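Die Banane auf dem Teller

Warum Erwachsene jedes Jahr im Dezember kleine Küchen kaufen und wer darin am Ende kocht

21. Dezember 2018

Es gibt Anschaffungen, über die in Familien lange gestritten wird, und es gibt die Spielküche. Über sie wird nur gestritten, wenn sie schon im Flur steht, in einem Karton, der schwerer ist als das Kind, für das er bestimmt ist. Unsere kam vom Hersteller Estalholm, Modell Ido, und kostete 139 Euro. Für denselben Betrag hätte man in der echten Küche endlich den Backofen reparieren lassen können, dessen Tür seit April nur noch mit Hilfe eines Geschirrtuchs schließt. Der Backofen der Ido schließt tadellos.

Die Aufbauanleitung rechnet mit zwei Erwachsenen und einer Stunde. Wir waren zwei Erwachsene. Gegen Mitternacht hing die Spüle, um halb eins hing sie richtig herum. Übrig blieb eine Schraube, die seither in einer Schale auf der Fensterbank liegt und von allen Besuchern für wichtig gehalten wird.

Was in den Schrank gehört

Mit dem Möbel ist es freilich nicht getan. Eine Küche ohne Inhalt ist ein Regal, und so beginnt die zweite Phase des Erwerbs, die kein natürliches Ende kennt. Der Händler Wróbel, bei dem wir aus Bequemlichkeit hängen geblieben sind, führt in seinem Katalog 358 Artikel unter der Rubrik »Kleine Küche«. Darunter sind ein Spargelschäler, ein Fonduegerät für sechs Personen und eine Artischocke, deren Blätter man einzeln abnehmen kann. Ich kenne Haushalte, in denen das Kind Artischocken ausschließlich aus Filz kennt und Nudeln ausschließlich aus der Tüte.

Die Grundausstattung fällt in den meisten Kinderzimmern trotzdem erstaunlich gleich aus: Topf, Pfanne, etwas zum Wenden, ein Sieb, Obst. Die Farben sind dabei so gewählt, dass sie sich auf Fotos mit den Wänden der Eltern vertragen.

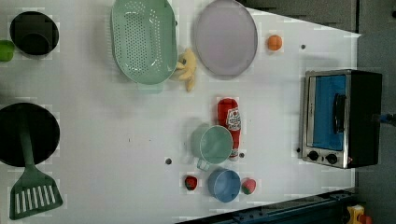 Es riecht nach nichts und ist gleich fertig

Wer je in einer Spielküche zu Gast war, kennt die Hausordnung. Man setzt sich auf einen Hocker, der das eigene Gewicht mit Bedenken aufnimmt, und gibt eine Bestellung auf. Suppe ist aus. Kuchen ist auch aus. Es gibt Banane. Die Banane kommt in den Topf, wird dort mit großem Ernst gerührt, danach gesiebt und schließlich auf einem Teller serviert, wobei der Koch stehen bleibt und zuschaut, ob man auch wirklich isst. Man isst. Man lobt. Man bekommt noch eine Banane, und es ist dieselbe.

Bemerkenswert ist, wie genau das Personal dabei beobachtet hat. Der Satz »Das ist heiß, nicht anfassen, ich hab's dir gesagt« fällt in unserem Lokal etwa so oft wie bei uns am Herd. Auch das Seufzen beim Öffnen des Kühlschranks sitzt. Ich hatte gehofft, beim Kochen eine gewisse mediterrane Leichtigkeit auszustrahlen. Die Kopie lässt daran zweifeln.

Zur Verteidigung des Genres muss gesagt werden, dass in der kleinen Küche eine Gastronomie gepflegt wird, von der die große nur träumen kann. Die Karte ist kurz, die Ware wird vollständig verwertet, und wer sich beschwert, bekommt Hausverbot bis nach dem Mittagsschlaf. Bezahlt wird mit Knöpfen oder dem Autoschlüssel. Das Wechselgeld fällt großzügig aus: Vorige Woche erhielt ich auf einen Knopf 3000 Euro zurück und eine Socke.
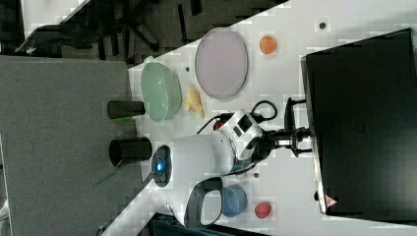
Der Wiederverkauf

Irgendwann, meist ohne Ankündigung, schließt das Lokal. Der Koch interessiert sich jetzt für Haie. In der Pfanne liegen Wachsmalstifte, im Backofen wohnt ein Plüschtier mit unklarem Mietverhältnis, und die Eltern fotografieren an einem Sonntag das Ganze bei Tageslicht. Auf dem Kleinanzeigenportal Kuteo standen heute früh 2336 Spielküchen zum Verkauf, fast alle »kaum bespielt«, was nach meiner Kenntnis des Gewerbes eine Lüge ist, und »vollständig«, was eine noch größere ist. Vollständig ist eine Spielküche nur in dem Augenblick, in dem der Karton geöffnet wird. Danach wandert der Pfannenwender in die Badewanne und die Artischocke unter das Sofa der Großeltern.

Gebraucht zu kaufen empfiehlt sich dennoch. Die Möbel sind bereits zusammengebaut, was allein schon einen Abend und mehrere unschöne Bemerkungen erspart, und man erbt gelegentlich Beifang: ein Ei, zwei Gabeln, einen echten Teelöffel, den vermutlich bis heute jemand sucht.

Unsere Ido bleibt vorerst in Betrieb. Zu Weihnachten gibt es in der großen Küche Raclette, das braucht keinen Backofen. In der kleinen ist ein Menü in vier Gängen angekündigt, Reservierung erforderlich, und ich habe schon gehört, dass die Suppe aus ist.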